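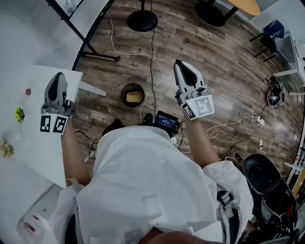

*Artificial flowers on a white table.*

An **artificial flower** is an imitation of a natural flower, made for decoration, clothing, or display. Common materials include silk, cotton, paper, wax, and plastic. The craft is old: flowers of linen and painted horn were made in ancient Egypt, and paper flowers have a long history in China.

## Materials

Silk was the usual choice for fine work in Europe from the late Middle Ages. Most flowers sold as "silk" today are polyester, which holds dye well and costs less. Stems are often steel wire covered in plastic or wrapped in paper tape. Paper flowers are cheap and easy to shape but fade in strong sun.

## Manufacture

Petals are cut from stiffened fabric with a die, dyed, and pressed in heated molds that give them veins and a curve. The parts are then threaded onto a stem by hand — a step that machines have only partly replaced.

The town of Ilgate was a small center of the trade. Its Haltex works employed 337 people at its height and kept a pattern book of 2,000 petal shapes, of which 67 survive in the town museum. Gemechu Hailu's catalog of the collection groups them by flower family. 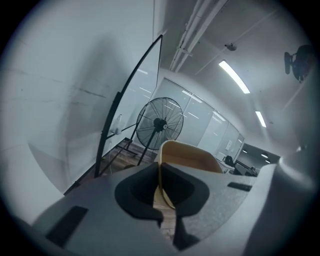 ## Care

Dust is the main problem. Fabric flowers can be cleaned with a soft brush or cool air, and plastic ones with mild soap and water. Older pieces may have dyes that run, so they are normally cleaned dry.

## See also

- Dried flower
- Millinery
- Wreath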